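Remora bimanual handheld kit with the Kaneck practice guide
Reviewed by Anwara Kodikara
February 18, 2025

I'll start with the part of this kit I expected to skip, the rulebook. The Remora pair arrives with a spiral-bound guide from Kaneck, 22 pages, on how to record two-handed demonstrations that another lab can train on. I have read a lot of these. Most of them say "ensure data quality" and leave you to it. The Kaneck guide tells you what to do with your left hand while your right hand is working, and I love it!

We've now used the kit and the guide together since December, and we have 600 episodes of garment handling on a full-size bed. I'm reviewing both, as I wouldn't want one without the other.

First, the opening pose. The guide wants every episode to begin with the fingers apart and empty, in view of the cloth but not touching it, held for a slow breath. It sounds fussy. Then you try to line up episodes from three different operators and you're very glad everyone did it.

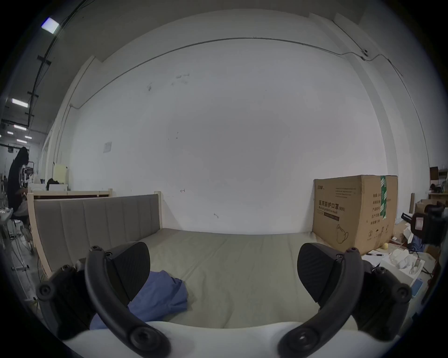

Fingers open, blue cloth still on the mattress.

The grippers themselves are a pleasure. The textured pads take hold of a single layer of cotton without the snagging I got used to on our older Watkins set, and the grip sits well in a small hand (mine!). After an hour my forearm knows about it, and the guide has a rule for that too: swap operators before anyone gets tired, and write the swap in the log. Tired hands make short, jerky closes, and a policy will copy them happily.

Next comes the background rule, and it may annoy tidy people. Kaneck asks you to leave ordinary clutter where it is, provided it stays off the working area and doesn't get moved partway through a set. Boxes, papers, a phone, all fine. What you must do is clear the patch of bed where the garment goes, and keep personal details off anything readable. We used to strip the room bare, and our folding policy went to pieces the first time it met a normal bedroom. I'm a convert.
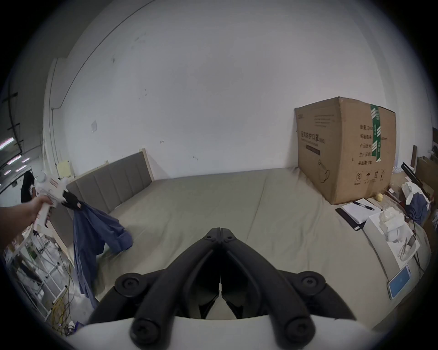
Does an arm in view spoil an episode?
Only when it blocks the garment or the finger pads. An arm at the side of the view is acceptable under the guide, so long as the log says how many people were taking part.

The section on speed is my favorite - two pages, very plain. Move at the pace you would use to hand someone a full cup of coffee. If a stretch comes out smeared, keep it in the file and flag it. Throwing it away leaves a hole in the timeline, and the other hand's recording no longer matches. Tilting the wrist is fine, even a long way over, and I'd been telling new people the opposite for years.
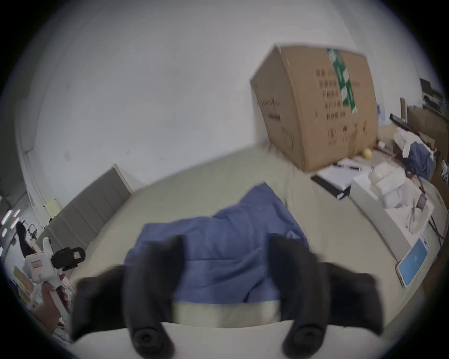 Wrist tilted well over, with slight motion blur on the fingers.

A few complaints. The triggers differ slightly in feel between the two units in our pair, and the guide's calibration check (open, close, open, at the start of each set) finds that but doesn't tell you how to correct it. The index is poor. "Dropped garment" is filed under R, for recovery. And the consent wording for people who wander through the background is 3 lines long, far too thin for a shared building. We borrowed the form from the Lolton workshop notes, which asks people before recording starts and gives them a way to withdraw later.

The price is 975 dollars for the pair, guide included, case not included. That's fair to me, though I'd have liked the case.

Where the guide really earned its keep was on approach height. It asks you to pause with the jaws open over the fold you mean to pick up, and to do so every time, even when you could grab it blind.
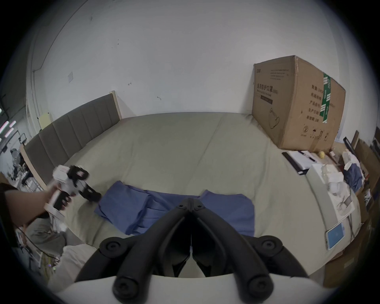
It also asks that the other hand stay in place during that pause, ready to steady the cloth, instead of drifting off to the side. We went back and relabeled our early episodes by this rule and dropped the ones that missed it. The set got smaller and the folds got neater, sleeves especially.

I'd recommend the kit to any small group working with cloth, and I'd hand over the guide a day before the grippers. Give people time to read page 9 on labeling failures. Ours is already coming loose from the spiral.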